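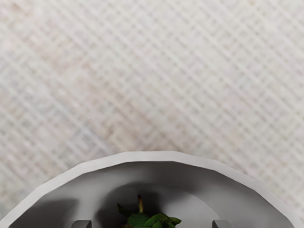

Wrist view, simulated pick from bowl, gripper open around the leafy item.

Urkico sim-to-real grasping study -- pre-run inspection checklist
Checked by: Sérgio Prata, 13th April

1. Scene file loads without warnings. OK
Quicker than before, and the new Varker loader is a joy to use.

2. Surface texture randomized. OK
Woven pattern with uneven color patches. I love how messy this one looks -- the old flat gray table let the policy cheat.

3. Bowl mesh. OK, with comment
Rim is visibly faceted. Fine for rendering, but please check that the collision mesh matches before we log contact forces.

4. Shadows. OK
Very dark on the left of the leaves, much lighter on the right. Great test for the segmentation step!

5. Both fingertips visible to the wrist camera. OK
Leaves sit closer to the left one. Leave the offset in; recovering from a bad start is what the method is for.

6. Force limit set in config. FIXED
Was still at the Vilela default. Changed and saved.

7. Seeds held out from training. OK
315 seeds, none shared with the 2,853 training episodes.

8. Stop condition tested. OK
Run halts at step 900 as it should.

9. Failure logging. OPEN
Slips and missed grasps still share code 23. They need separate codes, or we lose the most interesting part of the result.

Cleared for the batch on Nodon once item 9 is closed. Can't wait to see the curves.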